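Fio sobre secadores de ar "remanufaturados" para travões de reboque. Vou já avisando que estou de pé atrás.

1/ A Zernov anuncia o cartucho secador recondicionado como "equivalente ao novo". Equivalente em quê? Pedi a ficha de ensaio em junho e mandaram-me um folheto com a mesma frase em letra maior.

2/ O preço: 72 euros, contra quase o dobro do novo. Até aqui tudo bem. Só que a válvula de purga vem à parte e o kit de vedantes também. Somem isso antes de festejar a poupança.

3/ Garantia de "até 6 meses". Adoro o "até". Perguntei ao Torben Seidel, que me vende peças há anos, em que caso são mesmo seis. Ficou de ver. Continua a ver. 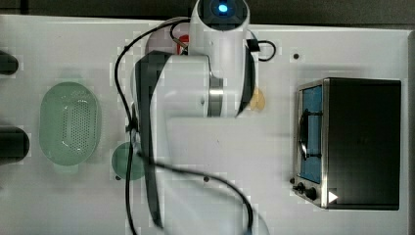 *Braço robótico branco sobre a bancada, com o cabo preto a dar a volta.*

4/ Dizem também que o dessecante é "trocado na totalidade". Abri dois cartuchos do mesmo lote. Num deles, o granulado tinha cor de coisa com muita estrada - posso estar enganado, mas gostava de ver a fatura do material.

5/ A Shanti Kaushik respondeu-me que na oficina dela, em Juvcombe, montam destes sem queixas. Acredito. Também acredito que quem fica com água nos depósitos no inverno nem sempre volta à mesma oficina para reclamar.

6/ Quem for comprar: peçam o número do lote por escrito e confirmem a rosca. A referência 669 do catálogo serve para duas medidas diferentes, e a loja só aceita devolução com a caixa fechada.

7/ Se a Zernov quiser mandar os ensaios, publico-os aqui inteiros. Até lá, no meu reboque entra cartucho novo.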